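February 16, 2021

Back on the sourdough starter problem, which I'd dropped in December when the Tollstead flour ran out. New bag arrived and I couldn't wait, so all three jars got fed before I'd even had coffee (worth it!). Jar one is the old starter on Tollstead rye, jar two is the same starter on Masanja white, and jar three is the one I dried on parchment and brought back with water. 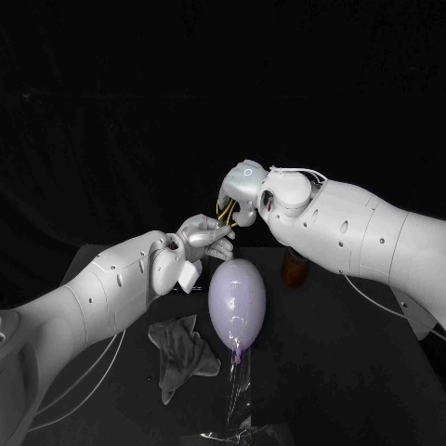

The rye jar is the show-off, as usual. It doubled before lunch and smells like green apples. The white one is slower and a bit sulky – more nail polish than apple – so I'm giving it a smaller share of old starter tonight and we'll see if it sweetens up. Jar three has bubbles on the sides and not much else, but I'm rooting for it.

Test loaf from jar one: 235 grams of starter, the usual dough, baked in the Pavov pot with the lid on for the first half. Great crust, slightly gummy middle. I think I cut it too warm (I always cut it too warm). Whoever bakes next, please leave it alone for more than 2 hours.

Also, the Getden thermometer reads high in the proofing box. I moved it down a shelf and it still reads high, so go by the dough and ignore the number.
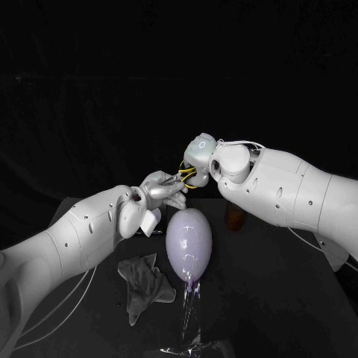

## Next time

- Feed jar two at night, small share of old starter
- Jar three stays on rye until it doubles
- Order more parchment
- Try the loaf again with a longer bake, lid off sooner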